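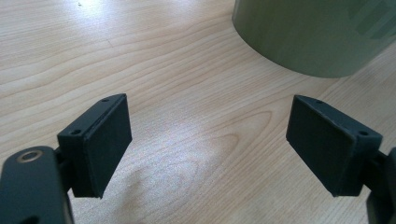 Section 3. Lining the table bucket

For the small Rillari bucket, olive green. Floor models – see section 5, differnt bags.

Before you start
Bucket empty. Table clear enough to lay a bag flat. Bags are part no. 1169, clear-ish white with the zip strip. Old stock was 3461, same size, use it up first.

1. Stand the bucket near the middle of the table, open end up. Not by the edge, it tips when you pull on the liner.

2. Look inside. Any crumbs, grit, bits of old bag – out. Wipe the bottom and under the rim.

3. Take one bag. Lay it flat behind the bucket. Crinkles are fine, no need to smooth it.

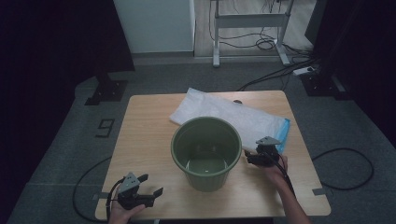 4. Open the strip all the way across. Stuck? Rub the bag between your fingers, don't blow in it.

5. Hand inside, push the corners out.

6. Lower the bag in, closed end first. Press down till it touches the bottom all the way round.

7. Fold the top over the rim, strip side out. Go round once and tug lightly. Should sit snug, not tight.

CAUTION: Do not stretch the strip over the rim to make a short bag fit. It splits later, usualy when full.

CAUTION: Bags are a choking and suffocation risk. Keep away from small kids and pets.

Note: bag keeps slipping? Rim is greasy. Take it out, wash the rim with dish soap, dry, go again from step 3.

Taking the bag out
1. Unfold from the rim.
2. Press the strip shut from one end to the other.
3. Lift straight up, hand under the bottom if heavy.

More bags: ask Ivone Siqueira, ext. 124. Give the part number.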